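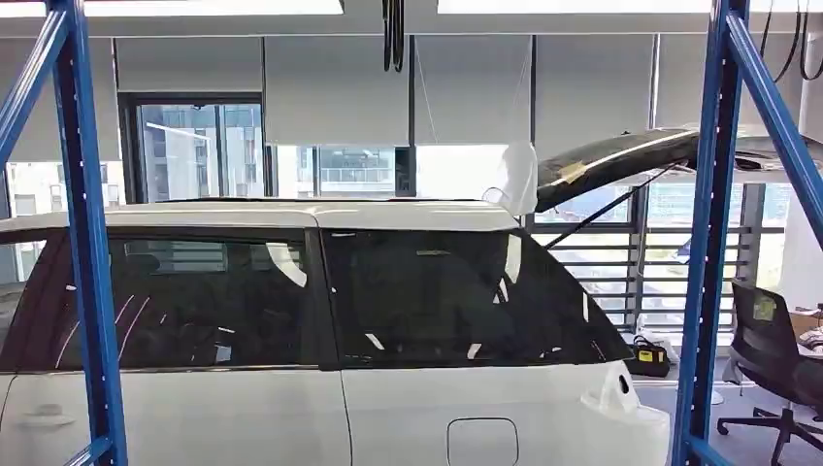 The hand was empty and the screen still said "holding," one operator wrote in the shift log, adding that the next motion had already begun by the time the stop was pressed.

Figure 4. Test area at Caltholm: car with its tailgate raised, seen between the uprights of a blue rack.

5.2 False hold reports

The log entry describes the most serious fault found in the Veravlow trials. The hold check, which was supplied with the Clalliretti control software, compared finger position with the value recorded at the moment of grasp. When a part slipped out slowly, the fingers followed it inward in steps too small to cross the alarm limit. The reference value was then updated after each step, and the loss was never reported. The robot carried on with its task as if the part were still in the hand.

Of 1,561 grasps logged up to 27/06/2025, 89 ended with a part lost and no alarm raised. In six of these cases an operator used the manual stop. No one was hurt. The remaining cases were found only when the robot reached the placing step, or later, when the logs were compared with the video record. Smooth metal parts accounted for most of the losses. We had first put the early cases down to worn finger pads, and pads were changed twice in April with no clear effect on the rate.

The risk depends on where people stand. Figure 5 shows the laboratory during work, with the racks across the middle of the room and a red barrier tape between them and the tables in the foreground. The tape marks a limit for staff on the table side. It gives no protection to a person working beside a rack, and the original risk assessment treated the hold check as the main safeguard for that position.

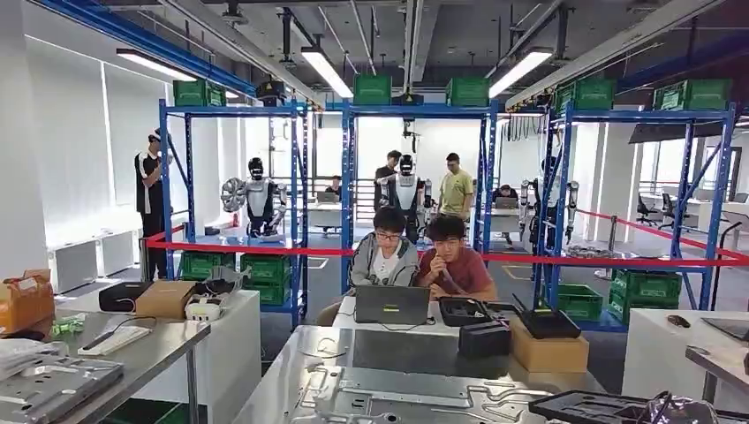
A reviewer from Fiore objected that a hold check of this kind should never have been counted as a safeguard, and asked for the assessment to be redone with the check left out entirely.

Figure 5. Humanoid robots at the racks, with staff at work on both sides of the room.

We accepted the objection. In the revised assessment, a part at shoulder height is treated as one that may fall at any time. The reference value is now fixed at the moment of grasp, and the finger motor current is read as a second signal. A repeat series of 269 grasps produced no false hold reports, although it included few of the slow slips that caused the original fault. The new check also raised alarms on parts that were still firmly held; these are treated in Section 5.3.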